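Call for Participants: Open Day Visitors and Demonstration Hosts, Skornska Robotics Workshop

Skornska is looking for people to take part in its February open day at the Lusness building. We need two groups: visitors who will try the robot stations and answer a short survey, and paid hosts who will run the stations. Both groups are described here. Please read the part that applies to you before you write to us.

Visitors

You do not need any background in robots or programming. We would like people who cook, set tables, care for children or older relatives, or work in a kitchen or cafeteria. Visits last 74 minutes, including a short safety talk at the start. You will watch an arm pick up and put down household items, then guide it yourself with a hand controller for several turns. At the end you fill out a paper survey. Please answer it by yourself, even if you come with a friend.

Visitors must be 16 or older. Anyone under 18 needs a parent or guardian on site for the whole visit. Visitors are not paid, but parking in the Dradesex lot is free with the pass we send you, and there is coffee and a light lunch.

Demonstration hosts

We are hiring five hosts for the open day and the four training sessions before it. Total pay is $1,360 per host, paid in one payment after the open day. Hosts who miss more than one training session cannot work the day itself.

Duties:
Set up the station and put items back between turns
Explain the controls to visitors in everyday words
Stop the arm when asked, and whenever a hand enters the marked area
Write down each dropped or missed item on the station log
Help pack up at the end of the day

Requirements:
Comfortable talking to strangers for several hours
Able to stand for long periods and lift a 30-pound case
Steady hands and normal or corrected eyesight
Experience in teaching, retail, food service or museum work is useful but not required

Hosts report to Adalberto Camargo, who runs the demonstration floor. He will do the training himself. Shirts are provided; wear dark pants and closed shoes. Long loose sleeves are not allowed at the stations.

The stations

The largest is the table station, where the arm works with small items and tableware. A second station is used for sorting, and a third, built with the Ebrahimi group, is for opening and closing drawers. Each host will learn all three, and we rotate at the lunch break. Visitors usually get to two of them. Items at the table station are handled all day, so please do not bring food or drinks near it.

Close views from the table station:
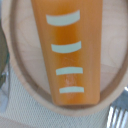
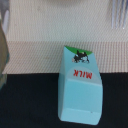 Can I apply as a host and also come as a visitor?
Hosts cannot fill out the visitor survey, so please pick one. If you apply as a host and are not selected, we will offer you a visitor place while there are still openings.

How to apply

Send an email to Amna Gondal through the contact form on the Skornska site. Put "Visitor" or "Host" in the subject line. Visitors should give their age group, the number of people in their party, and whether they prefer morning or afternoon. Hosts should attach a one-page resume and the name of one reference. Tell us if you need step-free access or a seat at the station, and we will arrange it.

Host applications are read in the order they come in. Interviews are by phone and are short. Visitors will get a reply with a start time and the parking pass.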